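Stellwood Hovska roof bars for wagons with side rails
Home / Roof carriers / Bars for rails / Hovska 143

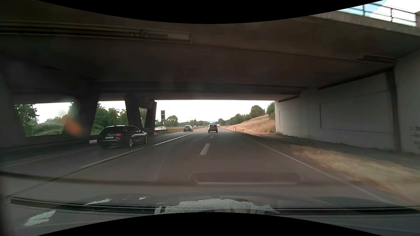 The Hovska is a pair of cross bars for cars which have rails along the roof from the factory. It is the bar we sell most to owners of station wagons, and for many of them it is the first roof carrier they buy. You don't need to drill anything or open the doors to fit it. The foot goes around the rail and is closed with the key that comes in the box.

Please look at your rails before you order. The Hovska is made for raised rails, the kind where you can put your fingers between the rail and the roof. If your rail lies flat on the roof with no gap, this foot will not hold, and you need the Tromen bars instead (see the page Bars for flush rails). If your car has no rails at all, neither of them is right for you.

What is in the box
Two bars
Four feet, already mounted on the bars
Four rubber pads for the feet
Four end caps
Two rubber strips for the top channel
One tightening key and two lock keys
Fitting instructions on paper

Measurements
Bar length: 143 cm
Maximum load on the pair: 70 kg
Material of the bar: aluminium
Material of the foot: steel with plastic cover
Colours: black or silver

The 70 kg is the limit of the bars. Your car has its own limit for the roof, which you find in the owner's manual, and with some cars it is lower. The lower number is the one that counts. You must also remember that the weight of the bars, and of the box or bike carrier you put on them, belongs to the load on the roof.

Which wagons it fits
The bar has one length only. It can be shortened by sliding the feet towards the centre, so on a narrow roof more of the bar stays outside the rail. On most mid-size wagons the ends stay inside the line of the mirrors, but please measure this on your own car. Measure from the outside of one rail to the outside of the other, at the front and again at the rear. The rear is often narrower and many people measure only once. Write both numbers in the order form and we will check them before we send anything.

Fitting
Wash the rails and let them dry. Sand under the rubber pad will scratch the rail, and the scratch stays.

Put the first bar across the roof, one foot on each rail, and close the feet only by hand. Do the same with the second bar. Leave 70 cm between the two bars if you carry a box, or the distance written in the manual of your carrier. Now stand in front of the car and check that both bars are straight and stick out the same on the left and on the right. After this you tighten each foot with the key, a little on one side and then a little on the other, until the key clicks.

Close the plastic covers and turn the locks. Press the rubber strip into the channel with your thumb, starting from the front bar. If you use the channel for a carrier, cut the strip so that it fills the spaces between the clamps. A strip that is missing or loose is the most common reason for whistling.

Tighten all the feet again after the first short drive, and after that every 1000 km if you leave the bars on the car. On rough gravel do it more often.

Driving with the bars
The empty bars make some sound. We don't want to promise you silence. The shape is oval and it is quieter than the old square bars, but at highway speed you will hear it, more in a car with a glass roof. With a box on top the sound is lower and deeper. If you don't use the bars for the whole winter, take them off. The car will use less fuel too.

Your car is higher than before. Measure from the ground to the highest point of the load and put a small note with the number on the dashboard. A wide road bridge is rarely a worry for a normal wagon with a box, but car parks, drive-through lanes and the garage at home are another matter.

Side wind is felt more with a load on the roof, especially when you come out from the shelter of a bridge or a long wall. Hold the wheel with both hands and go slower than you would with an empty roof.

Care
Wash the bars with water and normal car shampoo. Don't take the car through an automatic wash with the bars on. Put one drop of lock oil in every lock in October, or before your cold season begins, and turn the key a few times. The rubber pads become hard after some years in strong sun and can be bought separately.

Questions we receive often

Does the silver bar match silver rails?
Close, but not the same. Rails have different shades from one car maker to another. If you want to be sure, choose black.

Can I put a roof tent on it?
No. A tent needs a bar with a higher limit. Please don't use the Hovska for this, even for one night.

Can I buy one bar?
Only as a replacement for a damaged one. Send us the number which is stamped under the front left foot.

I lost the lock key.
The number of the key is written on the lock. Write it to us and we can cut a new one. It takes 7 working days.

Goes well with
Tromen roof box, long and short
Stellwood bike carrier for one bike
Stellwood load straps, pair
Spare pads for Hovska feet
Storage bag for two bars

Delivery
The parcel is long and we send it with a carrier who needs a signature. Please give a phone number with the order. If the box arrives with a broken corner, open it while the driver is present and look at the end of the bars, then write what you see on the delivery slip. Bars can be returned if they have not been mounted on a car and all the keys are in the box.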